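Flileck Two-Arm Bench Helper
By Grolto

Base unit with two arms, two-finger grippers, overhead camera and wrist cameras. Floor stand sold separately.

Let's start with the question everybody asks when they call us, usually before they've even told us their name: can it do my chores yet? And the answer is a few of them, on a table, at its own speed, and with you somewhere in the house. If that sounds like less than you hoped for, please read on anyway, since we would much rather you bought a Flileck knowing what it's like to live with (or decided to wait a while, which plenty of nice people do) than opened the crate expecting a butler.

What it does well

The Flileck is happiest with light tidying on a clear, flat surface. Picking up small things and putting them in a basket or a bowl, taking them out again, moving a container from one side of the table to the other, sorting a handful of parts into trays at the end of a shift. It has two arms, so one can steady a basket while the other does the fetching, and that turns out to matter a great deal more than raw strength. Light baskets skid. Anybody who has tried to drop something into one with a single hand while holding a phone in the other knows the feeling!

In small shops it has found a home at packing benches and kitting tables, where the job is the same few objects over and over. Our friends at Alhassan, who put together repair kits for garden tools, have theirs loading pouches in the early morning and tell us they've stopped looking up when it moves, and we took that as a compliment.

What it does so-so

Soft things are hard. A dish towel lying flat is manageable, a dish towel in a heap will take several tries, and a fitted sheet is beyond it (beyond most of us, too). Woven and openwork containers are a middling case. The fingers can find a rim nicely, but all those gaps and the patterned shadows they throw on the table give the cameras a lot to think about, so we suggest steady, even lighting and a plain tabletop while you're teaching a new task.

What we'd ask you not to try

No hot pans, no knives, no glassware you're fond of, nothing with a pet in it. It doesn't climb, it doesn't reach the floor, and it won't go and find your laundry. Anything heavier than a full coffee mug should stay in human hands.

Teaching it a task

You guide the arms through the job by hand, and the Flileck records as you go. Perrine Besnard, who runs our training bench, recommends 200 passes for a simple pick-and-place and says most new owners give up too early, somewhere in the first afternoon. Move the object to a new spot between passes. Turn the basket a little. Do a few badly on purpose and then recover, so that it learns what recovering looks like. It is slow going at first and then rather fun, and children are very good at it with a grown-up next to them.

Saved tasks can be shared between machines, and there are 13 starter tasks already loaded when you first switch it on. You'll still want to add your own passes to each of them, on your own table with your own things.

Basket work on a plain tabletop:

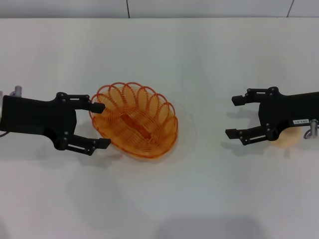
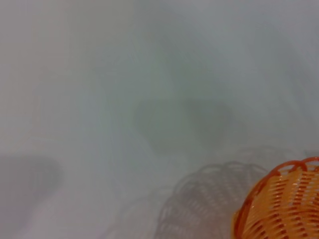

Room and setup

Plan on a sturdy table that doesn't wobble, and leave a clear hand's width behind each arm for the cables. Setup takes most people a morning. Keep the table away from a sunny window if you can, or pull the blind while it's working, and wipe the fingertip pads with a barely damp cloth when they start to look dusty. Replacement pads come in pairs and press on without tools.

In the crate

Two arms with grippers fitted
Overhead camera and mast
Wrist cameras, one per arm
Control box and power cord
Stop button on a long lead
Spare fingertip pads, five pairs
Printed guide

Options

Clastus floor stand, with locking wheels
Narrow fingertips for small parts
Extra-long stop button lead

Warranty and help

The arms are covered for 2000 working hours, and the control box keeps count for you under Settings. Pads and cables are treated as wear items and aren't included. Our help line is open from 9 in the morning, and if you can, please have the machine switched on and within reach when you call.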